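About Zulledley Shared Workshop

A place in Brondwood to build the machine you keep talking about

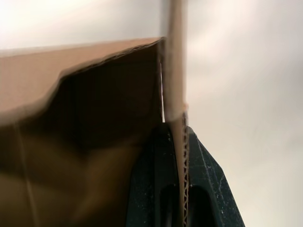
Who we are

We're a members' workshop for people who like making robots and other things that move by themselves, and we've been muddling along very happily in the old Akenska print works since January, having outgrown a double garage and the patience of at least one family. There are 37 of us at the moment. A few write software for a living, one or two have retired from proper engineering, and a good many had never held a soldering iron before they came through the door (you'd be very welcome if that's you!).

What we're building

Most evenings the big bench belongs to Hầu, our shared arm project. It's a gripper arm that we want to be able to handle ordinary packaging, and cardboard has kept us busy for far longer than any of us expected. Taking hold of a box by one thin upright edge, with a black plastic finger either side of the corrugated board, is the sort of job your own hands do without asking you. Teaching an arm to do it takes a lot of tea. We keep a notebook of every change to the fingers, and members can borrow it, so long as it comes back without jam on it.

Alongside Hầu there are always home builds on the go: a curtain opener, a seed-tray waterer, and a chess board that moves its own pieces, though it's rather slow about castling.

The space

We have 375 square feet downstairs, with 2 printers, a pillar drill and a long wall of drawers which are very nearly all labelled. Upstairs is quieter and has the good chairs. Up to 12 people can work comfortably at once, so please put your name on the board if you're planning a long session.

Coming along

Just drop in on an open evening and have a look round, and bring your half-finished project if it'll fit through the door. The bell sticks, so give it a good firm push.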